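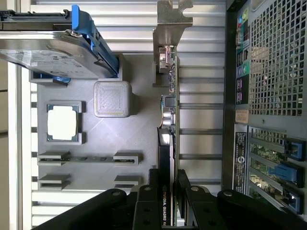
About Cirillo Bench Automation

Cirillo tests whether robot arms can do the small jobs that still fill a working day in repair shops, warehouses and homes. We have a bench hall in Usthorpe and an office in Lidville. Customers send us a chore, we build a fixture for it, and they get back a report with success rates, cycle times and a list of faults.

What we test

Current work is on desktop computer servicing: seating memory, fitting expansion cards, placing drives and handling processors with thermal compound already applied. Parts are presented in 3D-printed trays with a moulded pocket or slot for each one. A tray removes most of the search problem and leaves the contact problem, where most arms still fail. Corner guides around a processor recess forgive a small error in position. A memory slot does not.

Household tasks go through the same procedure. The current set is folding towels, loading a dishwasher rack, and sorting cutlery.

Can machines do the work yet?

Partly. Picking a rigid part from a known pocket is close to routine. Pushing a card home with the right force, and knowing that it has gone home, is harder. Cables, cloth and anything that bends remain poor. In our February round one arm completed 36 of 50 card insertions without help. The same arm managed 12 of 50 on a ribbon cable, and we would not recommend it for that job.

We publish failed runs along with the good ones. A run counts as failed if a person touches the part, the tray or the arm after the start signal — there are no partial marks.

People

Fulvio Carbone runs the bench hall and designs the fixtures. He came from printer repair and still does the reference runs by hand, against which the machines are timed. Tullio Valentini is responsible for control software and force sensing.

Working with us

We take tasks from manufacturers, refurbishers and care providers. Our protocol library holds 61 written tasks, and most enquiries can start from one of these. The refurbishing line at Ukholm uses our card and drive protocols for its own acceptance checks. Visits to Usthorpe are by appointment, mornings only.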